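Kastano 390 Mid-Tower Case

Home > Cases and Enclosures > Towers > Kastano 390

Product code: 1527
Availability: in stock at Jaltthorpe, usually sent the next working day
Supplied by: Fehr Office and Workshop Supplies

The Kastano 390 is a steel tower case for office machines, home builds and workshop PCs. It is sold without a power supply and without a motherboard. Both side panels come off, and the left one has a handle cut into the rear edge so it can be removed with one hand.

We have stocked the 390 since the older Irkov tower was withdrawn. The two share the same outside height and depth, so a 390 will go into a desk bay or under-counter shelf that was made for the Irkov. Side panels are not interchangeable between them.

Specification

Height: 390 mm
Panels: painted steel, light grey
Motherboard sizes: ATX, micro-ATX
Power supply: standard ATX, bottom mounted
Drive bays: two 3.5 inch, two 2.5 inch
Front ports: two USB, headphone, microphone
Supplied fan: one, front
Guarantee: two years

In the box

Case with front fan fitted
Bag of screws and standoffs
Cable ties
Printed fitting sheet
Four rubber feet (stick-on, spare)

Fitting notes

Check the standoffs before the board goes in. They are set for ATX at the factory, and for micro-ATX the lower row has to be taken out. A standoff left under a board in the wrong place can short it.

Put the rear port plate in from the inside and press each corner until it clicks. Route the main power cable behind the board tray before fixing the power supply, as there is little room to pull it through afterwards.
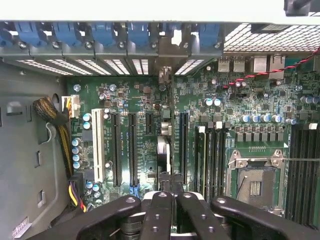 Long graphics cards need the upper 3.5 inch bay removed. It is held by two screws on the front side and one underneath. With the bay out there is room for any two-slot card we sell. If the machine is going to be moved often, order the card support bar, code 2802, at the same time.

The dust filter under the power supply slides out to the rear. Rinse it in cold water and let it dry fully before it goes back.

Spares and extras

Card support bar, code 2802
Replacement front fan
Side panel, left or right
Dust filter, pack of two

Delivery and returns

Cases are sent by carrier in the maker's carton. Please check the corners before signing. Unused cases can be returned within 30 days with all the fixings. We cannot take back a case once a board has been fitted, unless it is faulty.

Trade orders of 9 or more are priced separately. Contact Muthoni Shirima on the Jaltthorpe trade desk with the product code, the quantity and the delivery postcode. The desk closes at 4.30 pm.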